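The door handle is the hard part

7 min read

I went to the Puvbridge open day in April expecting to be impressed by the wrong things, and I was a bit disappointed when there weren't any. No robot poured me a beer. Nothing danced. What I got was a lanyard, a sausage in bread (good onions, fair play to them) and a very long look at someone working a door handle.

I should say I'm not an engineer. I drove forklifts at Kadlec for years before I started writing this column, so my interest in robots has always been of the "will it have my job, and will it do it properly" variety. My brother-in-law reckons I only go to these things to be grumpy at them. He's half right, but I'd driven two hours for this one and I was determined to keep an open mind.

The tour went in small groups. Our guide was Oľga Machala, who looks after the teaching side at Puvbridge, which means teaching the machines, and she told us straight off that we wouldn't be seeing anything finished. She wanted us to see where the skill comes from. A person does the job by hand, holding the same sort of gripper the robot will have, over and over, and the recordings go off to train the thing. That's it. That's the big secret.
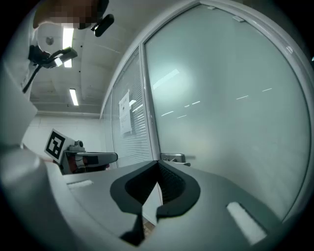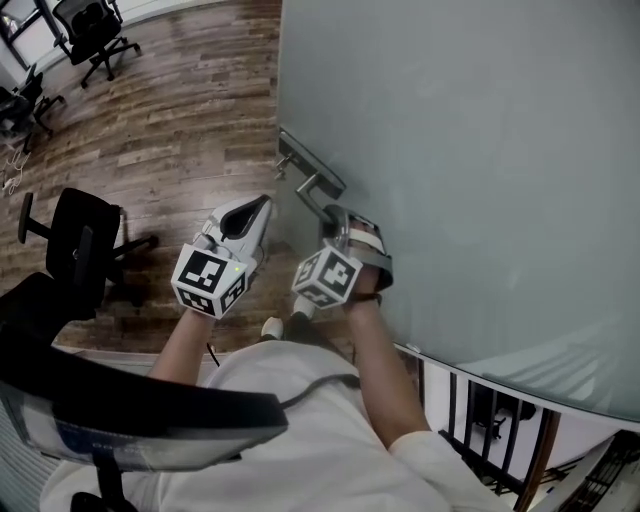 Now, I've got opinions about this way of going about it, and most of them are warmer than I expected. My whole working life I've watched gear get designed by people who never had to use it, and then some poor bugger on night shift has to learn to live with it. Starting from a human being sitting in an office chair with a gripper in each hand, one of them closed around the lever of a frosted glass door, strikes me as a much more decent place to begin. You're admitting that the person knows something. Think about what your own wrist does when you push down on a lever like that and you'll find you can't explain it, you can only do it again.

I asked how many goes at a door you'd need before a robot got the idea. Oľga said their door set stood at 3901 recordings, and that it still got muddled by handles it hadn't met before. I laughed, then felt bad, because I've been muddled by a few myself (there's one at my dentist's that I swear changes direction).

My grumble is about credit, and pay. If the knowledge is in the hands, then whoever owns the hands has contributed something that'll go on earning long after they've clocked off. An hourly rate for that seems thin to me. I put this to a bloke on the Waston stall out in the foyer and he gave me a pamphlet. The pamphlet was about Kernetti, their new scheduling software. I've still got it, it's under the wobbly leg of my desk.

Oľga took the question more seriously. She thought people should be told where their recordings end up and be able to say no, and that the trade was behind on it. Good on her, but I'd like to see it written into a contract – one I can read without my glasses and a lawyer.

The other thing I'd want is for more of us to see it. There were 449 names on the visitors' list by the time I signed out, and judging by the lanyards in the sausage queue, a fair whack of them already worked in the industry. Put on a bus from the warehouses. Let the pickers and the cleaners have a squiz and ask rude questions. They'll be better questions than mine, and I'd happily drive the bus.

Comments

tezza_k
Did you get a go yourself? I'd have been straight in the queue.

Marg from the hills
Spot on about the pay. My daughter did recording work at uni and never heard what it was used for.

palletjack
Doors I can believe. Wake me when one can fold a fitted sheet.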